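## 2. Before you spend any money

I wrote this section after I'd already blown through most of our first budget, so take it as advice from the person who had to explain the invoices! The rest of the guide assumes you've made these choices. If you skip ahead to section 3 and get stuck, come back to this page first.

1. **Write down the job, in one sentence.** Ours was "tidy a mixed tabletop with two arms." Everything we bought got checked against that line, and a few things we nearly bought didn't survive it.
2. **Build the cell in simulation before you ask for quotes.** I use the Lodhi scene pack, but any simulator that lets you put a view at the gripper will do. Start with the plainest scene you can stand.
3. **Open the gripper all the way and look past the fingers.** You want to know how much of the background you get to keep once the hardware is in the way.
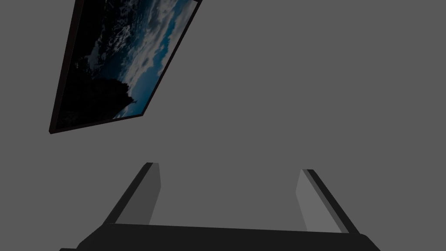
4. **Move the wrist a little and look again.** Small moves change the angle on everything, and I'd much sooner learn that on a screen than after the mounts are drilled. Save a view at each stop and give them sensible names (mine were called "new" and "new2" for weeks - don't do that).

> **Note:** Price the wrist camera and its cable as one line item. On my first sheet I had the camera and forgot the cable, the bracket and the spare.

5. **Get your quotes in the same format.** I send every supplier the same sheet. For the 48-inch table, Brusby came back at $635 and Unent at $638, so I stopped arguing over price and asked about delivery instead.
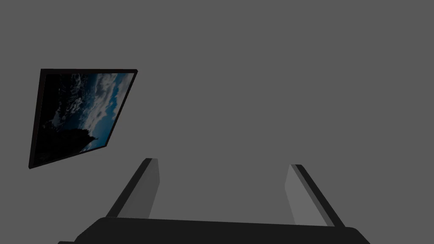 6. **Ask for the lead time in writing.** Brusby said seven weeks, Unent said November and wouldn't go further than that. I went with the one who gave me a number I could put on a calendar.
7. **Now clutter the scene.** Load things that don't look alike: something thin, something lumpy, something flat. Go low as well as high, too. I had only ever checked the table from above, and the first time I dropped the view down under the tabletop I found a whole side of the job I hadn't planned for. Reach under an edge costs money, either in a longer arm or in a taller stand.

> **Caution:** Don't order the stand until you've done step 7. Lullbridge (our integrator) will swap one, but you pay freight both ways, and a stand is heavy.

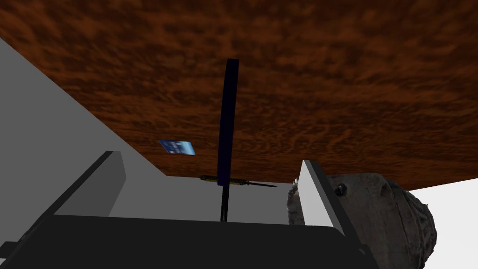 *Page last changed: October 11, 2018*

8. **Decide on one arm or two.** I know, two is more fun! It also means two grippers, two sets of spare fingers, two service plans and a bigger power budget. Run your one-sentence job with a single arm in simulation first. If it keeps having to put things down to get a better hold, you have your answer and you have something to show whoever signs the order.
9. **Check the sight lines from the robot's own body.** Once both arms are up, the white housings and the shoulder can take a big bite out of the view of the table. We added a fixed overhead camera to the budget over this, and I wish I'd had it in there from the start.

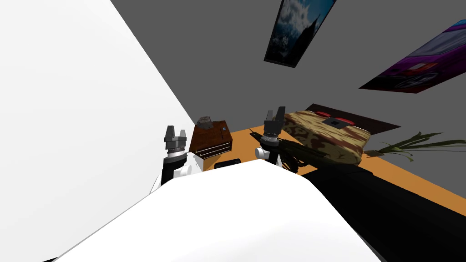 *Two-arm layout, both grippers open, with the chest of drawers between them.*

10. **Fill in the budget sheet.** Use these headings, in this order, so section 3 makes sense:
 - Arms and controllers
 - Grippers, plus spare fingers
 - Cameras, cables, brackets
 - Table and stand
 - Guarding and e-stops
 - Freight and installation
 - Training time (yes, your own hours too)
11. **Leave a line for test objects.** Simulated ones are cheap to swap, real ones wear out and get dropped. I buy doubles of anything with a handle.

> **Note:** Keep the saved scene files with the budget sheet, in the same folder. When somebody asks in the spring why you wanted a second gripper, you can open the view and show them.

When the sheet is filled in, send it to your integrator and wait for the reply before you go on to section 3, Unpacking and Mounting.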